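Mixing bowl

A mixing bowl is a deep, round kitchen bowl used for combining ingredients. Common materials are stainless steel, glass, ceramic and plastic. Steel bowls are light, do not chip and are usually sold in nesting sets. Most are pressed from a single sheet, and the rim is turned over so that the edge is not sharp.

The outside may be polished or brushed. A polished surface reflects nearby lamps as bright streaks and shows fingerprints easily.

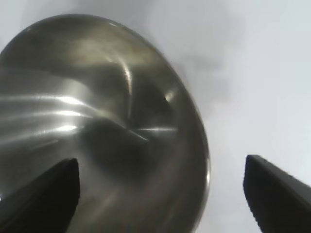 Steel bowls can be washed by hand or in a dishwasher. Steel wool leaves scratches, and most makers advise against using it.

See also: Colander, Salad bowl, Whisk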